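Poltstead Weaves and Stripes

README, release 2

Poltstead is a word collection for the surfaces of ordinary things: baskets, buns, doormats, rope handles, corduroy cushions, stacks of crackers. It holds 2000 short written notes, each covering one part of one object, in the words a person might use across a kitchen table. We love this stuff! Spend an afternoon trying to write down how a braid differs from a twist and you'll never walk past a laundry line the same way again.

The collection grew out of the Noonan word list, which covered fabric only. Noonan is still available by itself, and its notes are included in this release with their old numbers.

What's new in release 2

Baskets and boxes now have their own group. They used to sit under "furniture," which made them very hard to find.
Layered things (pastry, stacked wafers, foam toys, candle stubs) have been pulled together into one group.
"Shiny" has been retired as a main word. Writers pick from glint, gloss, sheen or wet-looking.
British spellings have been changed throughout, so it's "color" and "gray" everywhere, including the Noonan notes.

The basket group

Baskets are the heart of this release and easily the most fun to write about. A single basket can need several notes, and the rim, walls and floor each get their own. The rim is usually the easiest place to start. Walls are harder, and you have to look at how much light gets through before choosing between "dense" and "open." Floors are often the part people skip, so please don't skip them - there's some lovely lattice work down there. 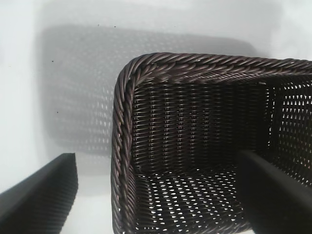 Dark brown synthetic rattan with a twisted rim. Main words: braid, dense, open, lattice.

A basket like this one earns both "dense" and "open," one for the far wall and one for the side wall where the white shows through in little gaps. Write those as separate notes. Please don't average them into "medium weave," a phrase we have now deleted from the collection more times than we care to admit.

Color goes in its own field. "Chocolate brown" is fine, and so is "dark brown." If the highlights lean coppery or purplish, say so in the remarks, but leave the main color alone.

Fields

id: a number from 1 to 2000
group: fabric, basket, layered, bristle, stone or other
part: the piece being written about, such as rim, wall, floor, edge or cap
main words: up to 3, lower case, separated by commas
color: plain color words
remarks: anything else, in full sentences if you can manage it
source: noonan, murimau or new

Where notes overlap, the newer one wins and the older one moves to the retired file. Retired notes keep their ids, so a gap in the main file doesn't mean anything went missing.

The layered group

Most of these notes came in with Murimau, a sister list kept by people who bake a great deal, and it shows in the best way. Words like crumb, lip, wafer, dome and ridge turn up all over it. Several of them work beautifully for things that have never been near an oven, so we've kept them open to every group.

Stripes need some care. A striped object is tagged for its stripes only when the color runs in bands. If the bands are uneven, put the strongest shade in the color field and the faded one in the remarks: "tangerine, fading to peachy tan" is exactly the sort of remark we like to see. Ridges are noted separately, even when ridge and stripe follow the same line.

When it's hard to say what a thing is made of, leave the material out and write about the surface. The cream and orange stack could pass for baked pastry or for foam, and its note gets along very well with "soft-looking, matte, ridged, domed on top" across its two parts. Guesses such as "sponge cake" go back to the writer.

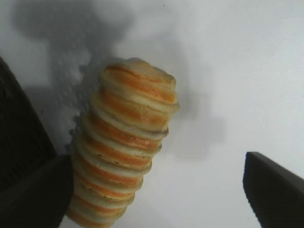

Known gaps

Stone is thin. Most of its notes are about countertops, and we'd be delighted to have some pebbles.
Clear and see-through things are missing entirely. We tried a glass group in September and couldn't agree on a single main word.
Some Noonan notes still use "nubby" for two different surfaces. Both meanings are listed in the glossary until the notes can be rewritten.

Sending in notes

One part per note, please, and plain words wherever plain words will do. Odd objects are very welcome. Include a picture if you have one, with enough of the surface showing to check the main words against it.

Terms

Free to use, copy and change, in class or out of it. Please credit Stirkov, the small press that keeps the files, and mention the release number.

Last revised April 2025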